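The designer of Flokilbridge would like it known that he never meant to make a game about toll collection. He meant to make one about dragons. "The bridge was the first level," he says. "I spent 14 months on the bridge. After that I didn't have the money for a dragon."

So you sit in a booth in the made-up county of Callcombe and decide who gets across. There are 39 kinds of traveler, most of them liars. The studio, Goltdale, has sold 1,148 copies since January, a number he gives without being asked and then gives again.

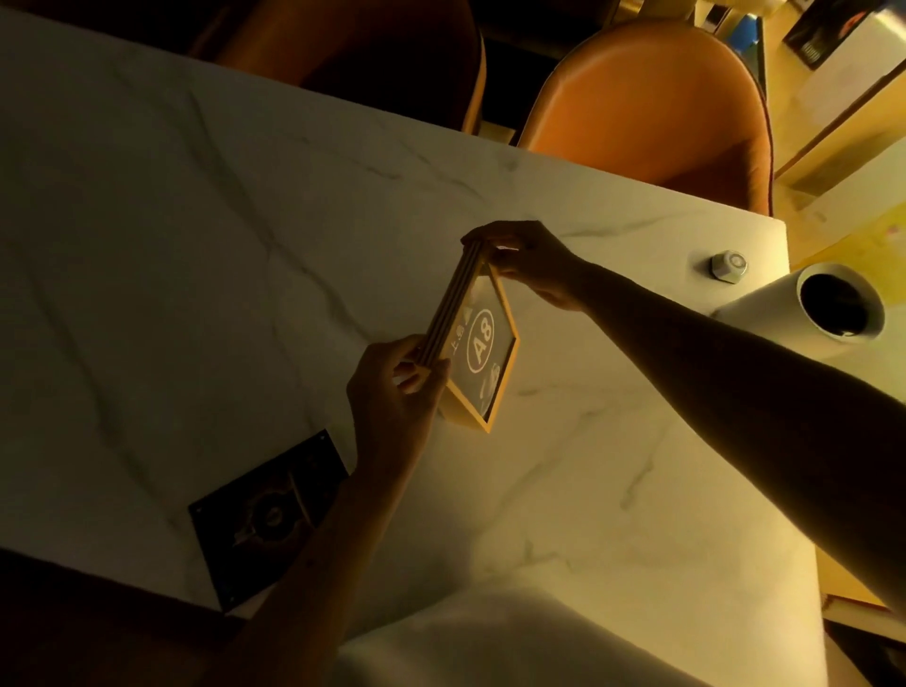 Nearly all of Flokilbridge is played with the pointer, and he is touchy about how things feel when you grab them. Every permit, lantern and goat can be picked up, turned over and dropped in the river. "If I can't hold a thing at a stupid angle, I don't believe in it," he says. A small table sign in a pale wooden frame, tipped diagonally over white marble with a hand at the top and another at the bottom, is the sort of handling he wants from a mouse, and he admits the mouse has not always agreed. Early testers lost the toll book under the desk so often that he wrote a rat to bring it back. The rat now has fan mail.

A free update called Akpalu adds a second bridge and 32 new excuses for not paying. I asked whether a second bridge was a bold creative step.

"It's longer," he said.

He is still answering players' letters himself, usually at two in the morning. One asked for a refund after 800 hours. He paid it. "She had some good points about the goats."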